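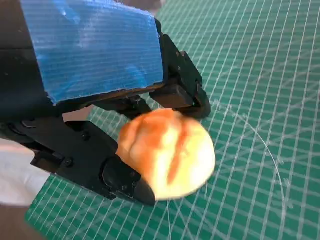 Can you get a warped cutting mat flat again?

Most of the time, if it's only a gentle curl. Warm it up, lay it on something hard and flat, put weight on it and leave it alone for a few days.

OK, longer version for the Cinden list, as this comes up every summer and I've got opinions. Nelu Iordache wrote:

> Hi all, I left my big green mat in the back of the car in June while I was in a meeting, and now it has a wave along one long side. My ruler rocks on it. I've had it under the bed with two suitcases on top and it comes out just the same. Do I iron it? My sister says iron it. Also, the white lines are wearing off in the middle where I do all my cutting, so maybe it's not worth saving anyway? I paid $97 for it and I'm a little sick about it.
>
> Nelu

Nelu, please don't iron it! I know people who swear by a low iron with a towel in between, and I also know what my first mat looked like after I tried that (a potato chip). The suitcases are fine for weight, but under the bed there's carpet, right? The mat just sinks into it wherever it's pushed. You want the kitchen floor or a solid table.

What I do now is fill the bathtub with hot tap water, not boiling, and slide the mat in so it's completely under. Ten minutes or so. If it's too big for the tub, lay it on the driveway on a hot afternoon and stay with it. Then get it onto the hard surface while it's still floppy, wipe it off, put an old sheet over it and cover the whole thing with books. Go right out to the corners, that's where mine always springs back. I leave it 6 days. I tried two once and had to start over.

If it's a real wave and not just a curl you may have to do it twice, and there may be a little lift left at the end. I've been cutting on one with a lift in the corner for years. I just keep that corner pointed away from me.

As for the worn lines, are you cutting to the printed grid? I quit doing that a long time ago. I bought a mat at the Potgieter sale once where the lines were off by a good bit from one side to the other, and I cut 21 strips before I noticed. Twenty-one strips! They're still in a bag. I line everything up with the ruler and only use the grid to get the fabric more or less square, so faded white lines don't bother me at all. If yours does bother you, flip it over. The back of mine has the same grid and I'd hardly touched it.

The one thing that would make me replace it is grooves. Run a fingernail across the middle. If it catches all over the place, your blade is going to follow those old cuts and you'll be fighting it forever. Fuzz stuck down in the cuts is different, that comes out with a plain white eraser or a kitchen scrubby and some dish soap in cool water.

I hang mine on the back of the sewing room door with two of those skirt hangers, out of the sun. And it doesn't go in the car anymore, I take the little Brikura one to class.

Let me know how the tub goes. Does anyone have a trick for the really giant ones that won't fit?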